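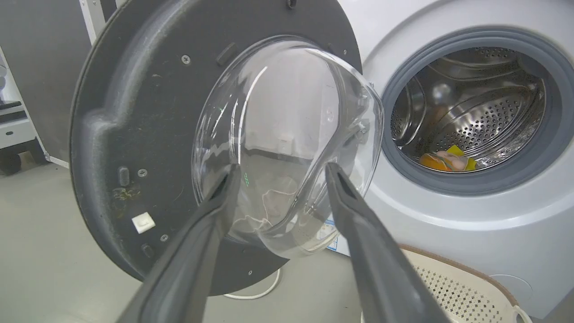
Mancha amarela na porta + roupa a cheirar a mofo

última atualização: julho, 22:10

tania_lx
boa noite a todos. máquina de carga frontal, branca, porta com aro escuro, tem 4 anos. a roupa sai lavada mas passado um bocado cheira a pano velho. fui ver a porta por dentro e há uma mancha amarelada no plástico, perto do vidro, em baixo do lado esquerdo. esfreguei com detergente da loiça, nada. é resto de detergente? ferrugem dos parafusos? a borracha cinzenta à vista parece ok, não puxei as dobras. deixo quase sempre a porta fechada, já sei que me vão ralhar

Shivam Goel
Ralho sim. Porta aberta entre lavagens, sempre. E puxa as dobras da borracha, o cheiro vem quase todo daí. Pano com vinagre, ciclo a 90 vazia, feito.

marcolino
vinagre na borracha NÃO. a da minha mãe ficou ressequida ao fim de um ano disso. ácido cítrico no tambor e pano com água e sabão na borracha, chega

Shivam Goel
Uso vinagre desde sempre e a borracha está como nova. Um ano disso é o quê, todos os dias?

marcolino
todas as semanas. faz como quiseres, a peça custou-lhe 137 euros com mão de obra

Brijesh Pandey
Mancha amarela no plástico costuma ser amaciador seco. Pasta de bicarbonato, 10 minutos, esponja macia. Se fosse ferrugem era mais alaranjada e vinha a escorrer de um parafuso. Confirma isso primeiro. E o filtro, quando foi a ultima vez?

tania_lx
filtro... qual filtro 😬 ok vou ver

nelinha_b
O amaciador é que é o problema, deixei de usar e acabou o cheiro. Comprei o da Nidel, o "neutro", e era igual aos outros. Agora nada. As toalhas até secam melhor

marcolino
nisso concordo

tania_lx
voltei. tinha razão o Brijesh, bicarbonato tirou quase tudo, ficou uma sombra. não vinha de nenhum parafuso. filtro: uma moeda, cotão e um elástico do cabelo, que nojo. nas dobras da borracha havia uma papa cinzenta em baixo. limpei com sabão (desculpa Shivam). depois ciclo vazio a 90, levou imenso tempo. outra coisa, tenho uma extensão branca no chão mesmo ao pé da máquina, e o cesto da roupa à frente. faz mal?
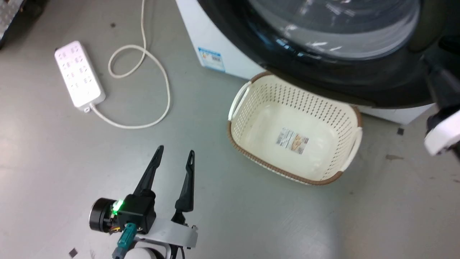
Extensão no chão da lavandaria (tópico dividido pela moderação)

Brijesh Pandey
Tira a extensão daí. Uma fuga na mangueira ou na porta e tens água nas tomadas. No mínimo prende-a à parede, em altura. O cabo também não devia andar às voltas pelo chão.

nelinha_b
e não ligues a máquina à extensão!! tomada de parede directa

tania_lx
a máquina está na parede, na extensão é só o carregador do aspirador e pouco mais

Shivam Goel
Então não vejo drama. A minha está assim há anos, o chão é liso, se pingar vê-se logo.

Brijesh Pandey
Vê-se logo se estiveres em casa. Eu não arriscava.

marcolino
o cesto à frente é que não incomoda nada, só afasta para abrir a porta. o meu é dos da Cinari, com furos, a roupa húmida não fica ali a azedar. mas mesmo com furos não deixes lá nada molhado de um dia pro outro, tb dá cheiro

tania_lx
pois, às vezes fica a noite toda... pode ser disso tb. amanhã compro suporte pra parede e lavo as toalhas sem amaciador. depois digo

nelinha_b
diz sim, a minha irmã tem a mesma mancha na dela e quer saber do bicarbonato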